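The Case Against the Case

Štefánia Baláž has played club table tennis for most of her adult life, and she keeps her paddle in a freezer bag. She squeezes the air out, folds the top over and drops it in her backpack. "The rubber doesn't know what it's sitting in," she told me.

I wanted to argue with her. I had just spent $70 on a padded cover from Katberg, whose catalog promises "climate-stable storage" and never says what climate it has in mind. Mine rides in the trunk of a car.

So I asked around. Shigeru Okabe, who sells covers for a living, was cheerful about it. A paddle needs to stay clean and not get banged on the corners, he said, and a $25 case does both. Beyond that you're paying for pockets. The Pulimholm range has four of them, one meant for a towel that will not fit.

Sayaka Yoshida disagrees, up to a point. She coaches juniors and has seen what loose keys do to a sheet of rubber. She likes the old paddle-shaped covers and distrusts the big rectangular ones, which kids fill with snacks. Her real complaint is zippers. The cheap ones snag at the curve, and children pull harder when a zipper snags.

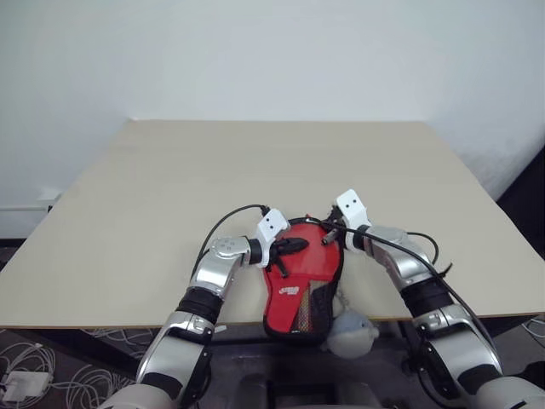

Red fabric, black trim and a long zipper pull: the familiar paddle-shaped cover.

A long pull does help, I'll admit. I tried six covers with cold hands in January and the stubby tabs were miserable. As for the foam linings and the "breathable" mesh, I couldn't tell you what they did, and neither could anyone selling them.

Mitiku Lencho, who reglues paddles in a back room full of solvent fumes, sees around 466 of them a year. I asked whether he could tell which had lived in expensive cases. He turned one over, sniffed it and said he could tell which had lived with smokers.

My Katberg is still in the trunk. Baláž has offered me a freezer bag.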